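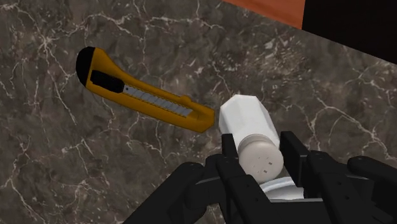 Unit 2: Collecting demonstrations in simulation

Marble is free in the simulator, so use plenty. The Harkell set has 490 episodes, and 69 of them begin with the shaker already in the gripper. Drop those before training, or your policy will learn that shakers arrive by magic.

Vary the clutter. A utility knife beside the shaker is fine; the same knife in every episode becomes a landmark.

Log failures too. You will have plenty.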